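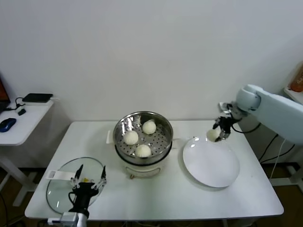

*Three buns in the steamer, plate at the ready.*

I have been smoking cigars on my back porch long enough to have gone through four cutters, two travel cases and more lighters than I care to admit to my wife, but until this winter I had never owned a proper electric humidor. I kept my sticks in a cedar box my father-in-law gave me, with a little jar of beads in the corner, and I was perfectly happy. Then in February the furnace ran day and night, the box dried out while I was visiting my sister, and I came home to a row of Farooqui coronas that crackled like potato chips when I picked them up. Those were a gift, too, so you can imagine how that felt.

My friend Junaid Talpur has had a Vatari cabinet for years and he's been after me to get one. I went for the small one, the countertop model, which holds 30 cigars if they're slim and a good deal fewer if you like them fat the way I do. I paid $707 for it, shipping included, and yes, that's a lot of money for a box with a fan in it. I'll come back to that.

## Setting it up

The instructions tell you to season the cedar before you put anything inside, and please do listen to them on this one. You wipe nothing down, you just fill the tank with distilled water, set the dial, close the door and leave it alone. I waited 14 days (the booklet says less, but I'm cautious after what happened to those coronas!) and by then the needle had settled down nicely and the whole cabinet smelled wonderful, all sweet wood and no glue.

The tank slides out from the bottom and it's a bit of a fiddly thing. It wants to go in perfectly straight, and if you get it even a little crooked it sticks and you have to start over, usually with water on your sleeve. I've gotten better at it. I still do it over the sink.

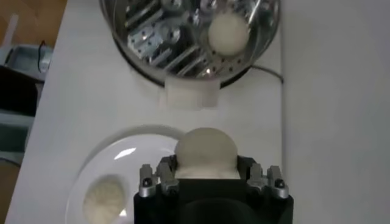
## How it holds up day to day

Very well, I'm happy to say. I keep a second gauge in there, a cheap one from Wokley, and the two have never been more than 3 points apart, even on the days when the grandkids were running in and out and letting all the cold air through the house. The fan comes on for a minute or so and goes off again. You can hear it if the television is off, a soft sort of hum, and the dog looked up at it for the first week and then lost interest.

What matters most is how the cigars smoke, and here I really am pleased. I put in a handful of Listudport robustos that had always burned crooked on me, one side racing ahead while I chased it with the lighter, and after a month in the Vatari the first one burned straight down to the band. The draw was easy and there was a little pepper at the start that I'd never noticed before, then something like toast, and a nice long creamy finish. I smoked a second one the next evening just to be sure.

## What I don't love

The door light is far too bright. It's a blue-white color that makes everything inside look like it belongs in a dentist's office, and there's no way to turn it off short of unplugging the whole cabinet. The shelves could use a stop at the back, too, because a short cigar will roll right off if you pull the tray out in a hurry. And the cord is stingy. I had to move a lamp and a bookcase to get it near an outlet.

## Would I buy it again?

I would, though I'd wait for a sale. If you only keep a few cigars around for weddings and fishing trips, stay with a cedar box and some beads and spend the difference on something good to put in it. If your house gets as dry as mine does and you've got sticks you're hoping to age, the Vatari will look after them. Junaid says I should have bought the bigger one, and looking at how full it's gotten already, he may have a point.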